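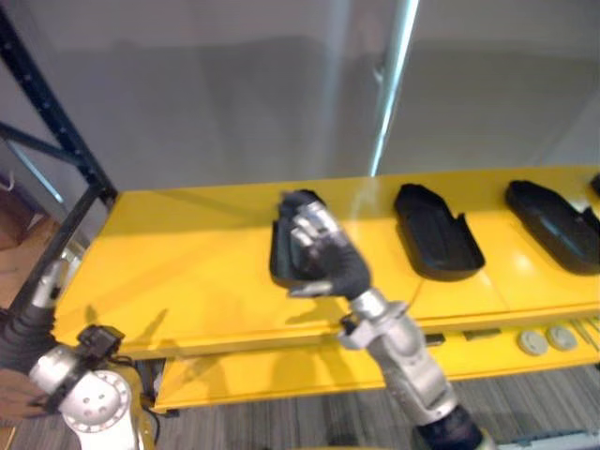
Week 6 - Multi-camera studio drama, how it got made
Notes for Thursday group (Arai)

Read before class: Koech handout, pp on the gallery. Bring the floor plan exercise, in pencil.

Recap from last week: live vs "as live". As live = recorded in story order, few stops, because tape edits were costly and a pain. Don't write "filmed" in your essays when you mean taped. I will circle it.

1. The working week
Rehearsal in a hall somewhere, not the studio. Tape on the floor for walls, odd chairs for furniture. Then producer's run, with the tech crew watching. Notes. Then studio: camera rehearsal most of the day, dress, dinner break, record in the evening. Hard stop at the end, overtime had to be agreed.
So: director's choices mostly made BEFORE studio. The camera script is the document to look at. Shot numbers down the left, dialog on the right, cue marks in between.

2. Camera script, how to read it
Each shot has a number, a camera and a position (3B = camera three, position B). Cut shown by a line across the page. Mix and fade written out. Camera cards = each operator's own shots only, clipped to the camera.
Our set text is the Entili serial, episode two. 334 shots, that's a lot for the length. Compare the Stallatik play, long takes, slow developing shots, nearly 20 minutes before the first change of set.
Question to think about: who is the cutting for? Sadeghi says pace, Kaijage says it covers for actors who are short on rehearsal. Both are worth quoting, pick one and argue it.

3. Directors crossing over from theater
Theater habits that carried over: blocking in depth, entrances held for effect, trust in the long speech. Habits that didnt: projection (too big for close-up), playing everyone out to the front.
Mosoti interview, clip 2. Listen for the bit on eyelines. He came up through rep, a new play every fortnight, and says studio felt slow by comparision.

4. Sources
Paper scripts are in the Merkum collection, box 2582. Ask at the desk, no pens. Tapes on the Useteck viewer, headphones needed, library login. Some episodes sound only.

For next week
- mark up one scene from Entili, three cameras, max two pages
- one paragraph on where you would put the boom and why
- essay titles due in May, see me if stuck

Room change, we're upstairs from now on. Same time, 2 pm.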